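Re: [manip-list] release height for soft items, two-arm setup

On Thursday Josué Brandão wrote:
> Did you ever get numbers for the Hekix planner on soft objects? Ours
> (Urkix arm) lets go too high and half of them bounce off the rim.
> Is it the height or the grip?

Josué - yes, sort of. Quick answer, got a meeting in 2 min.

Mostly the height. We ran 53 trials into the grey bowl with the handle. Fixed release height: 30 landed inside. Height taken from the rim estimate instead: more misses at first, then I found a sign error in teh offset, so ignore anything I sent before that.

Pale block- or sponge-shaped thing, gripper right over the bowl, is the pose I mean:
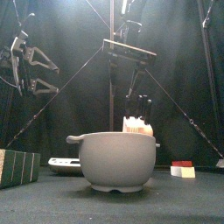 What to change

1. Estimate the rim, not the bowl centre. The handle pulls the centre to one side.
2. Fingertips down near the rim before opening. Slow open.
3. Keep the second gripper out to the left until release - ours kept clipping the path otherwise.

Grip force matters less than I thoguht. Haven't tried wet sponges. Config is run 2314 in the Ladell folder, ask Bittencourt if you can't get in.

Will send the plots when they're tidy.

Janaína Toledo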